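**Ticket 90-3: basket leans on table, Larkbridge workroom**

Status: reopened, July 20, 2025

Utunon support says the white slatted basket is fine and the tabletop is out of level. I doubt it. A mug set down in the same spot sits flat, and the basket still tips when I push one side.

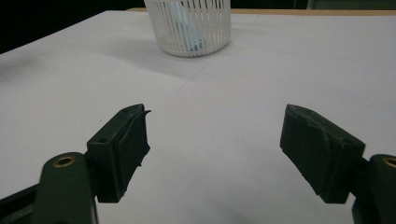 Tried so far: turned it upside down overnight, then warm water on the base for 9 minutes. The second fix was their idea – no change that I can feel. They now suggest felt pads, which sounds like a way to close the ticket. Leaving it open until they answer on a replacement.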